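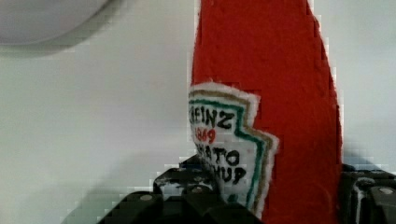 Fabric ketchup bottle, white label patch.

25 March 2024

Second reading of the supply contract between Momatham and Declercq. Started at clause 14, since the first thirteen were settled in February.

Clause 14 is the limitation of liability. The cap is set at 40 percent of fees paid in the prior year. Declercq's draft applies it per claim, ours in total. The definitions section supports neither reading, as "claim" is used in both senses. Marked it up to say total and added a carve-out for confidentiality breaches.

The indemnity has no notice period. Put in 10 business days. Koster will probably be offered 30 and should not take it.

Governing law and the arbitration clause point to different places. The arbitration text was lifted from the old Zolport agreement, including the reference to a schedule that does not exist here. Deleted the reference. Left the seat in brackets.

Call with Jozef Koster at four. He wants the assignment clause to let Momatham transfer to Starnotov without consent. Told him this works if Starnotov is named and a parent guarantee stays in place. He will ask.

Draft now runs to nearly 67 pages with schedules. Cross-references not yet updated after the new 14.3. Schedule 2 pricing table still missing. Sent the redline at 6:20.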